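4.3 Der offene Nachmittag in Rundarden

Die bisher berichteten Versuche fanden ohne Publikum statt, und wir hätten es vermutlich dabei belassen, wäre nicht aus dem Umfeld der Firma Ekinci, die uns die Räume in Rundarden überlassen hat, immer wieder die freundliche Frage gekommen, wann man denn einmal zuschauen dürfe. Am 17. November 2023 haben wir die Tür deshalb für einen ganzen Nachmittag geöffnet. Angemeldet waren 20 Gäste, die wir in kleinen Gruppen empfingen, mit Kaffee, mit einem Fragebogen und mit deutlich mehr Zeit für Gespräche, als der Ablaufplan ursprünglich vorsah. Die Vorführung folgte im Wesentlichen dem Protokoll aus Abschnitt 3: Jede Gruppe sah vier Aufgaben aus dem Noline-Katalog, durfte die Reihenfolge selbst bestimmen und wurde vorher gebeten, eine Einschätzung abzugeben, welche davon dem Arm wohl am schwersten fallen werde.

Fast alle tippten auf Aufgaben mit Obst. Das hat uns gefreut, denn gerade dort liegt auch nach unserer Erfahrung eine Schwierigkeit, die man vom Zuschauerplatz aus leicht unterschätzt: Eine Banane in einer tiefen Schale bietet dem Greifer je nach Lage ganz verschiedene Ansatzpunkte, und der gewölbte Rand schränkt die möglichen Anfahrten zusätzlich ein. Wir haben deshalb auf einem Bildschirm neben der Arbeitsfläche die Ansicht der greifernahen Kamera mitlaufen lassen. Viele Gäste blieben an diesem Bildschirm länger stehen als am Arm selbst. 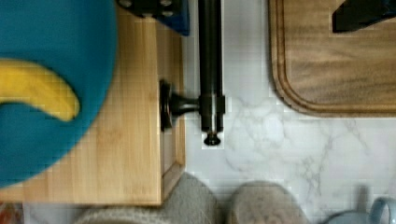
Abb. 4: Ansicht der greifernahen Kamera. Banane in der Schale, nur teilweise im Sichtfeld.

Der Vergleich beider Perspektiven erwies sich als dankbarer Gesprächsanlass. Was für die Umstehenden eine aufgeräumte Küche mit reichlich Platz war, schrumpft in der Nahansicht auf einen Ausschnitt zusammen, in dem ein Gegenstand zur Hälfte fehlen kann – und genau mit diesem Ausschnitt muss die Steuerung auskommen, sobald der Arm tief über der Fläche steht. Mehrere Gäste baten darum, die Anfahrt noch einmal zu sehen, diesmal mit Blick auf die Finger, und wir haben dem gern entsprochen, auch wenn der Zeitplan darunter litt. Für die Anfahrt auf flache Ziele hatten wir eine Wartezeit von 800 Millisekunden vorgesehen, in der die Lage nochmals geschätzt wird. Sie fiel erstaunlich vielen auf und wurde meist als Zögern gedeutet.

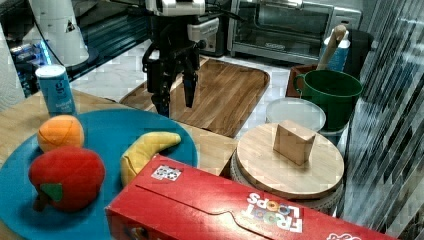

Abb. 5: Zweifingergreifer mit geöffneten Fingern über dem Holztablett.

An dieser Stelle sei eine Bemerkung zur Auswahl der Gegenstände erlaubt, nach der wir wiederholt gefragt wurden. Der Katalog mischt Plüschobst, Verpackungen, Geschirr und hölzerne Teile, damit nachgiebige und starre Formen in derselben Umgebung vorkommen. Plüsch verzeiht dem Greifer eine ungenaue Schließkraft, liefert dafür aber eine weniger eindeutige Kontur. Die Übungsdaten, 3581 Episoden aus den Monaten seit März, enthalten beide Arten, allerdings in ungleichem Verhältnis, worauf wir in Abschnitt 5 zurückkommen.
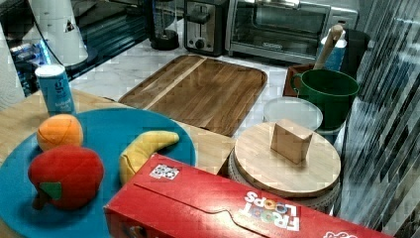
Man gewöhne sich schneller an das Tempo als an die Pausen, hieß es in einem der Fragebögen, und wer zu Hause kochen wolle, müsse wissen, ob der Arm gerade überlege oder schon fertig sei, sonst traue man sich nicht, daneben zu arbeiten.

Diesen Einwand nehmen wir ernst. In der Variante, die in Onham erprobt wird, zeigt inzwischen ein leiser Ton das Ende jeder Teilaufgabe an. Für Rundarden stand er noch nicht zur Verfügung, und so haben wir uns damit beholfen, den jeweiligen Schritt laut anzusagen, was bei den ersten Gruppen etwas steif und später recht heiter klang.

Den größten Zuspruch fand die Toasteraufgabe. Eine Brotscheibe aus Holz und ein Schlitz, der nur wenig Abweichung duldet: Das versteht man ohne jede Einführung, und entsprechend still wurde es, wenn der Greifer sich dem Gerät näherte.
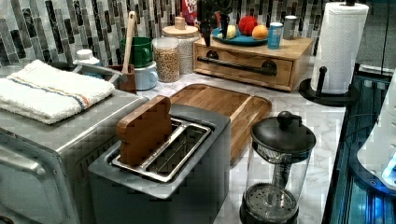 Für die Auswertung bedeutet diese Beliebtheit freilich auch eine Verzerrung, denn die Gruppen wünschten sich bevorzugt Wiederholungen derselben Aufgabe, während das Umsetzen von Geschirr kaum verlangt wurde. Wir werten die Durchgänge des Nachmittags daher getrennt aus und führen sie nicht mit den Laborversuchen zusammen. Die Fragebögen behandeln wir im folgenden Abschnitt, zunächst die Erwartungen vor der Vorführung, danach die freien Anmerkungen.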